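Chaminda Navaratnam has 3,422 examples of things being moved about in a kitchen, and none of them took place in a kitchen. His team at Varkham builds the rooms in software, steers a simulated arm through each task by hand, and feeds the recordings to a learning system called Hovent.

"People hear 'simulation' and think we're cheating," he says. "I'd have needed years to get this many out of a real flat."

Perhaps. I had come on a Tuesday to ask what the system learns from rooms where no tap ever drips, and I didn't get a straight reply. He did concede that 700 of the recordings had been thrown out because the operators were tired and their movements had gone sloppy – the sort of thing a count on a website tends to leave out. The task that afternoon was a plum-like fruit on an orange-rimmed plate at the bottom of a sink.
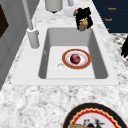

Dilani Howlader thinks the numbers are beside the point. She would swap the lot, she told me, for 1,000 recordings made in homes, with bad light and people walking through, and she has said so in enough meetings to be tired of hearing herself.

Navaratnam doesn't quite disagree. "Real data is better. It's also slow, and it breaks things."

So how does Hovent do on a real worktop? It has been tried in 5 homes, he says, and the results are "encouraging". I asked for the figures. They are being written up – he hopes by July.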